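Llevo toda la vida haciendo la masa de los buñuelos de lentejas como la hacía mi suegra, es decir, a ojo y con mal humor. Así que cuando Hanne Rissanen, que vende especias en el mercado y opina sobre todo, me recomendó el molino húmedo Kamance de Zalulcombe, me resistí lo que pude. Pude dos semanas.

Pesa como un yunque y suena como una hormigonera con pena. Eso sí, muele. Metí 600 gramos de lenteja urad remojada desde la noche anterior y en 18 minutos tenía una pasta blanca, esponjosa, de las que flotan si dejas caer una gota en un vaso de agua. Mi batidora de siempre tarda menos, pero entrega una papilla tibia con tropezones y olor a motor.

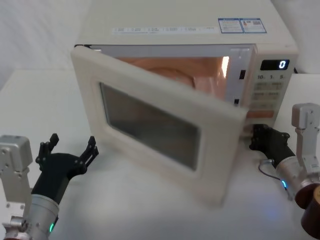
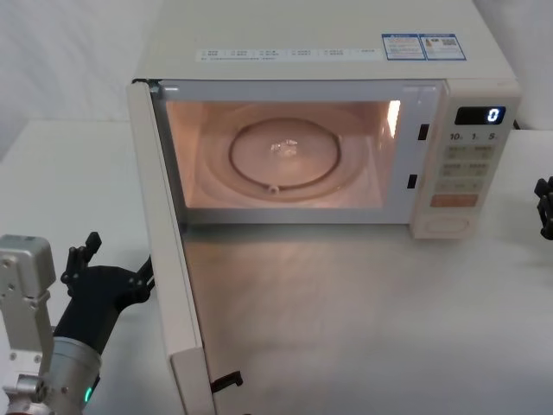
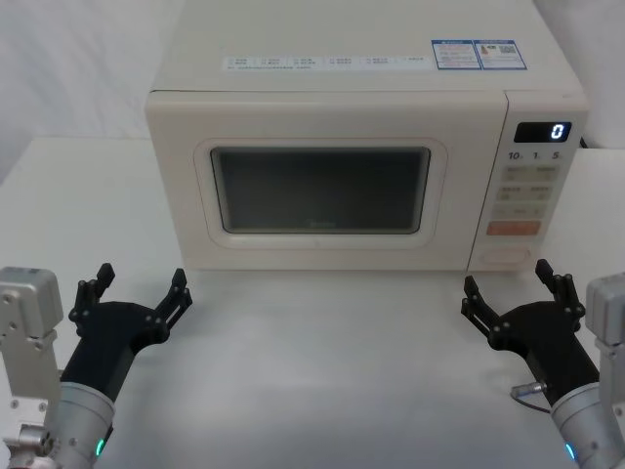
Archivado en: Cacharros de cocina

Lo peor es la limpieza. Las piedras salen bien, pero el eje tiene una ranura donde la masa se instala a vivir, y solo la desahucia un cepillo de dientes. El cepillo no viene incluido. Viene incluida una espátula de plástico que se dobla con solo mirarla y un recetario en el que el coco rallado aparece hasta en la página de la garantía.

Probé también con garbanzos para falafel (regular, los deja demasiado finos) y con arroz para dosas, donde el Kamance se gana el sitio que ocupa, que es mucho. Las dosas me salieron crujientes por los bordes y con forma de provincia, pero eso ya es cosa mía.

El Nultitz, que tiene mi hermana, cuesta 2.000 coronas y trae temporizador. Este me salió por 1.769 y el temporizador soy yo, de pie en la cocina a las siete de la mañana, en diciembre y en bata.

¿Lo compraría otra vez? Sí, si haces masa cada semana. Para dos antojos al año, pídele el suyo a alguien y devuélvelo con buñuelos dentro.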